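Larkcombe Community Board > City Hall & Courts > Sidewalk sign tickets, who is getting them?

dunmore_st
Posted 13th September
The city put out the July numbers for the sidewalk obstruction rule (signs, racks and tables outside shops). 23 tickets were written downtown. All but 2 went to businesses on the east side of Canal Street, where most of the owners are immigrants. The west side has just as many signs out. I walk it every day. Has anyone asked the city attorney about this?

pkreutz
East side sidewalks are narrower. The rule says you have to leave a clear path for a wheelchair. On the west side you can put a sign out and still have room. I don't see how that is bias.

dunmore_st
It's narrower for one block. The tickets cover four blocks. Look at the list, it has addresses.

yoon_family_shop
We are one of the tickets. Yoon Alterations, corner of Canal and Third. The officer measured with his foot. I asked for a warning and he said they don't do warnings anymore. The place across from us had a bench and a rack out the same morning and got nothing. We are paying it because closing for a day to go to court costs more than the fine.

Mirjam Koller
I was at the public safety hearing. The department said tickets follow complaints, so if people call in about the east side, that's where the officers go. A council member asked who is calling and they said they don't keep that. She asked for the complaint log anyway. They have until the next meeting to hand it over.

I also filed my own records request for the officer notes. If you want me to add your ticket to the request, send me the number by Friday and I'll put it on the list. 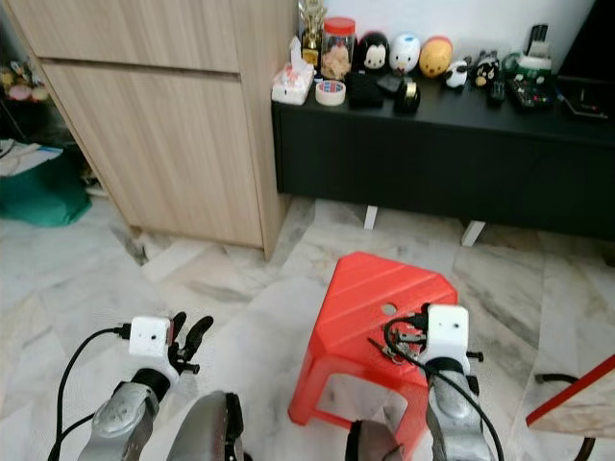
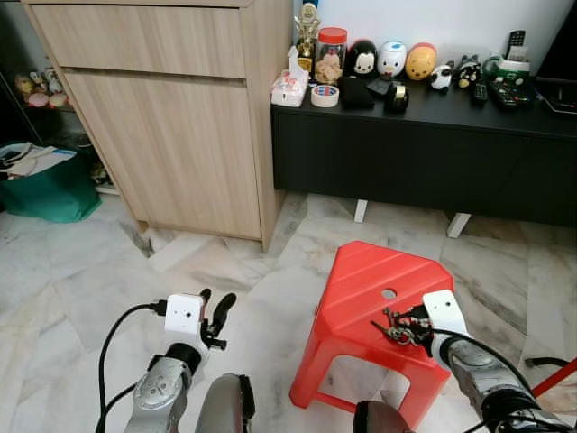 The request asks for three years of tickets under this one section, with the address, the time of day and whether a warning came first. It does not ask for anyone's name. The clerk told me the fee is waived for the first batch and after that they charge by the page. I'll post whatever comes back in this thread.

pkreutz
If it is complaint driven then the problem is the people calling, and the police have to respond. What do you want them to do, ignore calls?

Mirjam Koller
They can respond and give a warning first. The old policy was a written warning and 7 days to fix it. I have a copy from when the Voltico store got one. It was never voted out as far as I can find.

rt_hollis
Voltico got a warning and Yoon got a ticket. That's the whole story right there.

pkreutz
Different year, different chief. You can't compare those two.

rt_hollis
Same ordinance though.

canalwalker3
My mother uses a walker and I have called in signs on both sides. The west side ones were still there a week later. I'm not saying the rule is bad. I want it enforced everywhere.

dunmore_st
Did you get a reference number when you called? Mirjam might be able to match it to the log.

canalwalker3
For one of them, yes. I'll send it tonight.

yoon_family_shop
Mirjam, I sent you ours. The date on it is wrong by a day, does that matter?

Mirjam Koller
Don't pay it yet. Call the court clerk in the morning and ask how to contest by mail, you may not have to close for it.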